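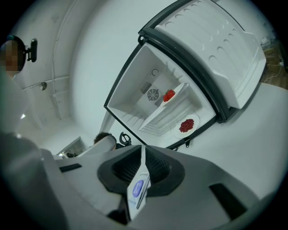 What did the grant pay for in this period?
It paid for the recording of hand demonstrations for the Ulura project, and for the first training runs with them.

Progress report to the Hutchins fund, 19/07/2024

Since April we have collected 418 accepted demonstrations of the refrigerator task. The operator holds a gripper in the hand and does the task at normal speed. Our target for the full grant is 2,000, so we are behind the plan. The main delay was in the calibration of the grippers, which took four weeks.

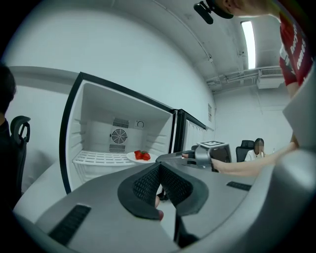
Recording with hand-held grippers at the open appliance.

Two-handed demonstrations are more difficult to process. Praleck, our software for tracking, must follow both hands and keep their clocks together. Each gripper carries a marker cube for this purpose, and we check the cubes before every session. Food on round plates, such as shrimp or strawberries, remains in the task list for the next period.
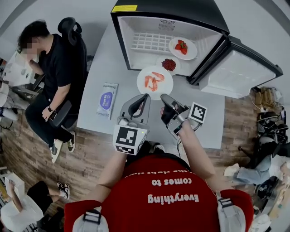 We ask to move up to 8 percent of the travel budget to data checking at Pandham.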